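About Us

Hi, and welcome to Wemance! I make soap. I also make a shaving bar, two kinds of shampoo bar and a laundry stick that I'm a little too proud of, but soap is what pays the rent, so that's what it says over the door.

I started in my kitchen in Zikcombe with one stockpot and a stick blender I was supposed to be using for soup. My first batch was an oatmeal bar and it came out so soft you could leave a thumbprint in it. I gave it to my relatives anyway (sorry, everyone). The second batch was better, the tenth one I'd have paid money for, and by the following July I had a folding table at the Saturday market and a cash box with 47 dollars in it at the end of the day. I was thrilled! 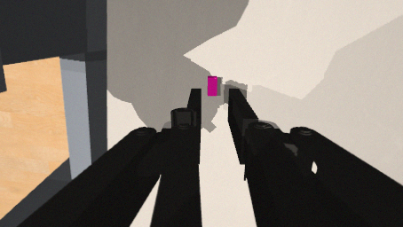 Why does your soap take so long to make?
Mixing and pouring only takes me a morning, but the bars then sit on open racks for six weeks so they harden up and last longer in your shower.

These days I work out of the old Bergmann bakery on the corner, and I love it in there. The floor drains are already in, the windows face north, and on damp days the back room still smells a tiny bit like rye bread. I kept the bakery's racks too, and they hold 80 trays when I'm stocked up for the holidays, which means walking sideways from October on. 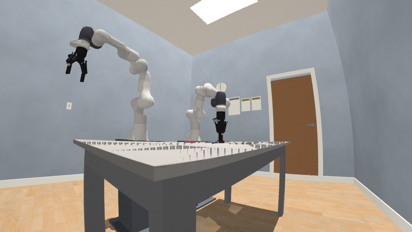 Everything is cold process, with olive oil, coconut oil and shea butter as the base. I color with clays and plant powders where I can. Purple is the one I still fight with, it goes brown on me by week three, so if you see a lavender bar that's more of a mushroom shade, well, now you know. It smells great and I knock 2 dollars off.

The best seller by a mile is the Stukex bar. It's the gritty one, made with pumice and orange oil, and I came up with it for people who work on engines and garden without gloves. I'd never use it on my face, please don't either. Last year I made 4,000 of them and I was cutting bars in my sleep.

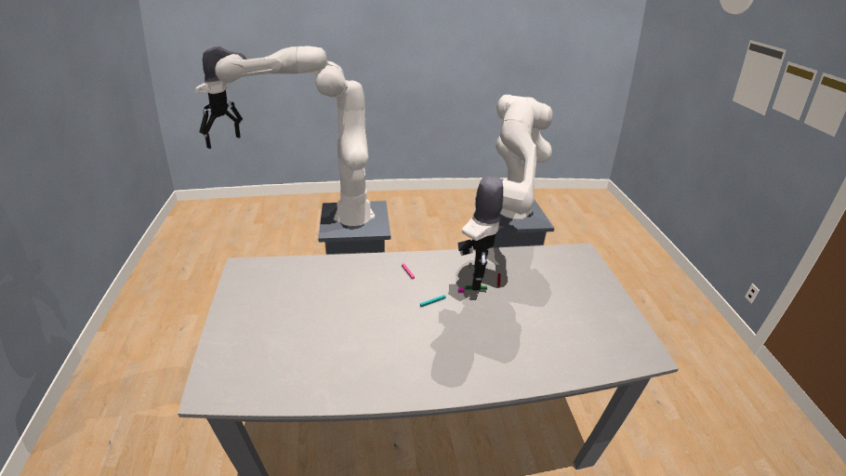 I sell through this site, at the market, and in the little front shop, which is open Thursday through Saturday from ten until four. Come in and smell things! I keep a basket of end cuts by the register, all mixed up and priced by weight, and regulars tend to head straight for it. If you bring back your old tins I'll refill them with hand balm and only charge you for the balm.

I also teach a beginner class one evening a month. We make one loaf each, I cut it for you the next day, and you pick up your bars when they've cured. Wear long sleeves and shoes that close, I have the goggles and gloves. Classes are small and they do fill up, so get on the email list if you want first pick of dates.

Wholesale and wedding favors: yes to both, but please write at least ten weeks ahead so the bars have time on the rack. Use the contact form and tell me how many you need and whether anyone has a nut allergy. I answer messages in the evening, usually after I've washed the pots.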